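Stripping an Old Dell Tower for Parts Without Wrecking the Bits Worth Keeping

There is a whole genre of articles claiming that a dead office computer is a gold mine. I have taken apart enough of them to doubt it. Most of what comes out is worth very little, a few pieces are worth keeping, and one or two are worth money if you don't bend them on the way out. So treat this as a guide to getting a big desktop tower apart carefully, with my opinion on which parts deserve the care.

The machine I worked on is a Dell workstation tower, the large kind with a ribbed silver side and a board that takes up half the case. The processor had already been pulled before I started. If yours still has one, read the section on the socket before you touch anything near it.

What you need

A Phillips screwdriver, number 2, with a decent tip. A shallow dish for screws. Masking tape and a pen. A flashlight. That covers it.

You will see kits advertised for this job. I bought the Plumik teardown set, which claims 59 pieces, and I used 4 of them. The plastic pry tools are fine for a phone and useless on sheet steel. The magnetic mat looks organized until you bump the table. As for the antistatic wrist strap, I own one and I do wear it when I want the board to work afterward. If everything is going to recycling, save yourself the bother.

Before you open it

Shut it down, switch off the supply if it has a rocker switch, and pull the power cord. Then hold the front power button in for a few seconds. People argue over how much good this does. It takes no effort, so I do it.

Clear a table that is bigger than you think you need and lay the tower down with the open side facing up. Working on one of these while it stands upright means every loose screw falls to the bottom of the case, under the board, where it will stay until you shake the thing like a piggy bank.

If there are drives inside, deal with them first and put them somewhere safe. Never hand a computer to anybody with the drive still in it, whatever the sticker at the collection point promises about data destruction. 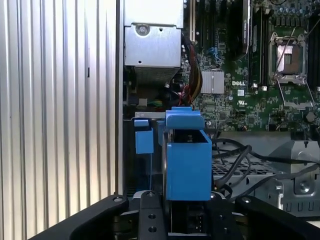
Massawe

Blue plastic first

Dell colored some of its latches and clips blue, and the idea is that blue means you can move it by hand. I was suspicious of this, having met plenty of "tool-free" cases that needed tools. It mostly holds up. The trouble is age. Old plastic that used to flex will snap, and a snapped latch can leave you with a part that is harder to remove than if it had been screwed down in the first place.

Go slowly:

Find out which way the latch wants to move before you put any weight on it. Shine the flashlight in from the side and look for the catch.

Press with your thumb, close to the hinge. Pulling on the far tip of a tab is how tabs break off.

If it doesn't move with moderate pressure, stop. Check for a second clip on the metal rail nearby, or a screw you missed.

Don't use a screwdriver as a lever against the blue parts. I have done it, and I have the broken pieces in a drawer.

If you plan to sell the case whole, the blue pieces matter more than you would expect. A bare steel box with missing latches goes for scrap price.

Label the cables, but not all of them

The usual advice is to photograph and tag every single connector. On a machine you are only stripping, that is a waste of tape. The thick bundle from the power supply, with its yellow, red and black wires, ends in plugs whose shapes will tell you later what they were for.

The thin wires are another matter. Front panel leads and fan leads can be specific to the maker, and if you want to reuse the case or the board you will regret guessing. Tag those. Write where the plug came from, such as "front, lower corner," and skip the clever numbering system. I came back to one of mine in October and had no idea what any of the numbers meant.

To unplug a large power connector, squeeze the clip on its side and rock the plug gently along its length. Hold the plug itself. Pulling on the wires can drag a pin out of its housing, and then you have a supply that can't be trusted. Keep your other hand flat on the board near the connector so the board doesn't bow upward.

The power supply

Never open it. Every few months somebody online says it's fine once it has been unplugged for a while. The parts inside can hold a charge, and nothing in there is worth the risk to a person salvaging at a kitchen table.

Taking the whole unit out is simple enough. Look for screws on the back of the case, and then for a catch or bracket inside. Support the weight with one hand before the last screw comes out. Read the label on it for the output figures and write them down if you mean to keep it.

Now the doubtful part. Should you keep it? Older brand-name towers sometimes use supplies with an unusual shape or unusual wiring. A plug that fits an ordinary board is no proof that the wires inside it are in the ordinary order. Unless you have another machine of the same model, I would send it for recycling. The Meso adapter cable I tried as a way around this was stiff, short and came with no wiring diagram, so it went back.

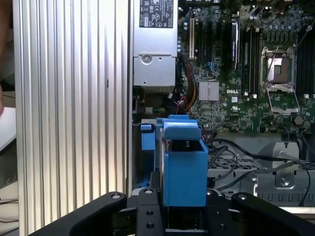 Memory comes next, and it is the easiest thing in the whole machine. Push the white clips at the end of the slot outward and the stick lifts up. Hold it by its edges and put it straight into a bag or an envelope. Don't get excited about the price. Old memory sells if it is a large size or a type that a few stubborn machines still need. The rest sells by the handful.

Cards in the expansion slots

Undo whatever holds the metal bracket at the back of the case first. Then look at the inner end of the slot, since some have a small latch that must be pressed before the card will move. Graphics cards are the usual culprits. If you pull against a closed latch you can crack the slot, and a board with a cracked slot is worth much less.

Lift straight up with both hands. A tiny bit of rocking from end to end is all right. Rocking from side to side is not.

The socket

On a board like this one the pins are in the socket, and they bend if you look at them wrong. A cleaning cloth will catch them. So will a sleeve, a finger or a dropped screw. With the processor gone and no cover fitted, the socket should be the first thing you protect and the last thing you work near.

The proper answer is the plastic cap that came with the board. You won't have it. A piece of stiff card laid over the metal frame and taped at the edges does the job. Keep the tape itself off the contacts.

If a processor is still in place, remove the cooler evenly, easing each screw a little at a time and going corner to corner. Release the lever, open the frame and lift the chip straight up by its sides.

Leave the chipset heatsink alone. I can't see what you would do with a small finned block of metal, and prying it loose puts stress on the board for no gain.

Taking out the board

Remove the screws one at a time and put them in the dish. If the board resists once you think you've finished, you haven't. There is always another screw, and it is usually hiding under a cable or next to a slot. Slide the board away from the rear ports and lift it by the edges. Don't carry it by a heatsink.

What is it worth?

The Wuka price checker told me the parts in a tower like this could bring in 100 dollars. I would love to meet the buyer. That sort of figure assumes everything is tested, complete and wanted by somebody this week, and it leaves out postage on a steel box that weighs as much as a dog.

My own sorting goes like this. Memory and any decent card get tested and listed. The board gets listed only if the socket pins are straight, and I say plainly in the listing that it is untested if I haven't run it. The screws go in a jar, and I use those more than anything else. The case, the power supply and the leftover cables go to electronics recycling, all in one trip.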